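**Review: the Nerkon arm cell, seen at the Lachance open day in Arnbridge**

I went on Thursday with one question. Our shop in Pokham builds small control boxes, and the slowest part of the job is the wiring. Lachance sells the Nerkon cell for exactly this kind of work, so I wanted to see it with real cables and not in a brochure.

The open day was well organized. You sign up for a time, you get a badge, and you can stand close to the table. My group had the 10 o'clock demonstration. The man who ran it spoke quickly, but he answered everything, also the questions about price, which I did not expect.

The task was a wire bundle and a circuit board. Wires are hard for a robot. A metal part keeps its shape when you lift it, but a cable hangs and swings, and every wire in a bundle has its own idea of where to go. The gripper holds the connector at the top and the loose ends hang under it, over the board.

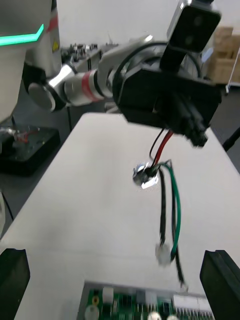

What I liked most is how calm the arm is near the board. It slows down early, and it waits a moment before the last part of the movement. Our own people do the same when they are new. The green light on the column is easy to see from the side, so I always knew where to look for the status.

Now the less good points. The loose ends still swing after a move, and the waiting costs time. The presenter gave me 56 seconds for one full cycle. Our best worker needs less than this, but she cannot do it for a whole night shift. He also said that teaching a new harness takes 178 demonstrations with their method. For a product we build 300 times a year, I am not sure this makes sense. For a bigger series – yes, maybe.

The manual is 434 pages and I was allowed to read in it during the coffee break. The chapter about cable handling is clear and has good drawings. The chapter about error messages is weak, and I would want a better one before I sign anything.

My rating is four stars from five for the gripper and the motion, three for the speed. I asked Lachance for a test with our own harness in February and will add the result to this review.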